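浄水場ポンプ室で火災、1,796世帯が一時断水　Clita町

2021年10月2日　地域報道部

Clita町のTovik浄水場で1日深夜、送水ポンプ室の配電盤から出火し、盤2面と周辺のケーブルを焼いた。けが人はなかった。町水道課によると、送水ポンプ3台がすべて停止し、高台のVilela地区を中心に1,796世帯が一時断水した。

消防は通報から70分後に鎮火を確認した。配電盤は8月の定期点検で絶縁抵抗の測定を受けており、値は基準内だったという。町と消防は、端子部の接触不良による過熱の可能性を含め、出火原因を調べている。 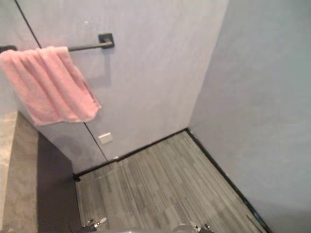

水道課は2日朝、仮設盤を経由してポンプ2台の運転を再開し、配水池の水位回復に合わせて順次通水した。管内の流速変化により、Vilela地区の一部では赤水や空気の混入による白濁が続くおそれがある。同課は、屋外または浴室の蛇口を少しずつ開け、水が澄むまで流してから使用するよう求めている。赤水には鉄さびの微粒子が含まれ、繊維に付着すると落ちにくい。特に、写真のバーに掛かるタオルのような淡いピンクなど、薄い色の布類は着色が目立つため、洗濯は水の色を確認した後に行う必要がある。給湯器と浄水器についても、濁りが解消するまで通水を控える。

残る1台は電動機の絶縁診断を終えた後に復旧させる。焼損した盤の更新時期は未定で、当面は夜間の配水圧を通常より下げて運用する。給水車はTralum公民館の駐車場に配置し、濁りが収まるまで継続する。飲用水を受け取る場合は、清潔なふた付きの容器を持参する。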